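# Foam, flex and a lot of patience: an afternoon with the Flirkgate gripper testers
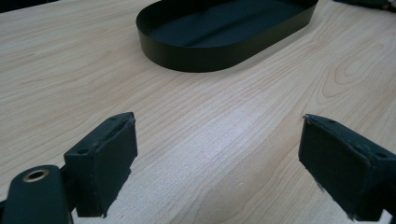

*The hand-held gripper, foam pads open, with the oval tray beyond.*

The engineer who runs gripper trials at Prolulent's workshop in Flirkgate has been comparing pad materials since March, and is still delighted by it. "Foam is brilliant – it forgives you," she told me. "You come in a bit crooked and it squashes and takes up the difference."

Her team has logged 730 grasps so far across two hand-held tools, the Godoy and the older Rarer. The Godoy's jaw opens wider, and she loves it for bulky things. On small parts she still reaches for the Rarer, which closes more gently.

What about wear? "Oh, the edges go first, always," she said, laughing. "You get fluffy bits. We used to swap pads after 20 grasps and that was silly! Now we leave them until the scores drop."

Each object gets 10 tries per pad, and a pad needs 8 clean lifts to go through. Rubber did well on glass and badly on card. Silicone is next, along with a second camera mount, and she has already cleared her bench for it. "I want to see it pick up a teabag," she said.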